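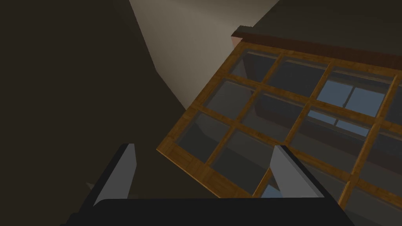 *Wood-framed glass with narrow dividing strips (rendered view)*

# Stoncombe Window Repair: Frequently Asked Questions

Last updated August 2022

## Do you repair old wooden windows or only replace them?

We do both, but most of our work is repair. If the frame is sound and the joints hold, we will quote for repair first. We only suggest a new sash when more than half of the bottom rail has rotted.

## Do you work on cabinet doors and interior glass?

Yes. Glazed cabinet doors, bookcase doors and interior panels come through the shop often. Bring them in with the hinges still attached if you can, and put the screws in a labeled bag.

## What does a repair cost?

A single cracked pane in a door you bring to us is charged at the bench rate. Full sash restoration is priced per window after we have seen it. The minimum charge for a house visit goes toward the job if you go ahead. Projects over $2,000 need a deposit before we order materials.

## How long will it take?

Cabinet doors usually take 2 weeks. Sash windows take longer, as the putty has to form a skin before it can be painted. June is our busiest month, so call early if you need work done before summer.

## Will my house be open to the weather while the sash is out?

No. We fit a clear temporary panel on the day we take the sash away. It locks from the inside but does not open. 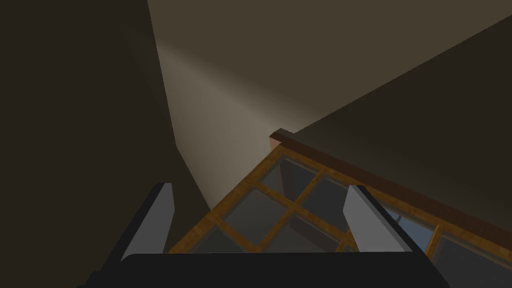 The panel stays in until the repaired sash is back and has been tested. Please don't hang curtains or blinds from it.

## Can you match old glass?

Sometimes. We keep salvaged sheets at our Tranis storage unit, sorted by thickness. Wavy glass is hard to match exactly, and large pieces are scarce. Send us a picture of the pane with daylight behind it and we will tell you what we have.

## What finish should I use on bare wood?

For interior wood, we use Vieira clear oil, two coats, sanded lightly in between. For exterior work we prime and paint. Clear finishes on outside frames need redoing often, and we don't guarantee them.

## Do you handle lead paint?

We test every painted window from a house built before 1978. If the test is positive, the stripping is done at the shop and billed as a separate line on your invoice. Do not sand it yourself beforehand.

## Do you deliver?

Delivery is free in Stoncombe and Ustora. Elsewhere there is a mileage fee. We carry up to 4 sashes per trip, wrapped and standing on edge. Someone has to be home to sign for them.

## Is the work guaranteed?

Joints and putty are covered for two years. Glass broken after delivery is not covered, and neither is paint damaged by sprinklers or pressure washing. Keep your invoice, as we need the job number to look up a claim.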